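How do we split up demonstrations for a two-handed bottle task?
Posted in Student Projects, August

I'm in the robotics club at Evdale. Our project is called Brekusetti, and the arm pair is supposed to learn desk chores from recordings of people doing them. We want 200 recordings before the Ulbridge meet and have 20 so far. Is it better to record one long session or cut it into short tasks?

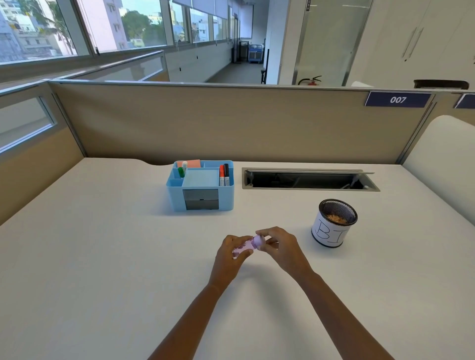
Both hands on the bottle, right hand on the cap.

My partner wants long sessions. I think short ones will be easier to label.

suominen

Go short. One task per recording, hands starting flat on the desk and ending there. We did long sessions last year and spent every Friday looking for the point where one task stopped and the next began.

Treat the bottle and any small parts as separate tasks too. Holding one piece up while the other hand goes for a second piece on the desk is hard enough alone.

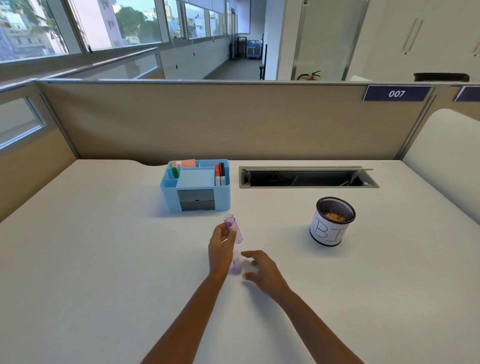
What to vary between recordings

Move the bottle a little each time, and swap which hand does the holding. Leave the organizer and pen cup where they are for the first 100, then start shifting them. Write down what you changed.

gripperfan

just record more. we had 500 and it still dropped stuff

ulb_team4

Agree with the first reply. I would add reaching into the organizer as its own task, with the other hand resting on the desk. The compartments are narrow and it needs more practice than you'd expect.

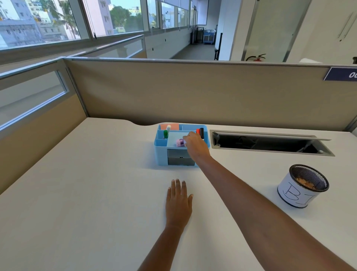
Do we need to throw out recordings where someone fumbles?

Keep them, but put them in a separate folder and label them. Train on the clean ones first.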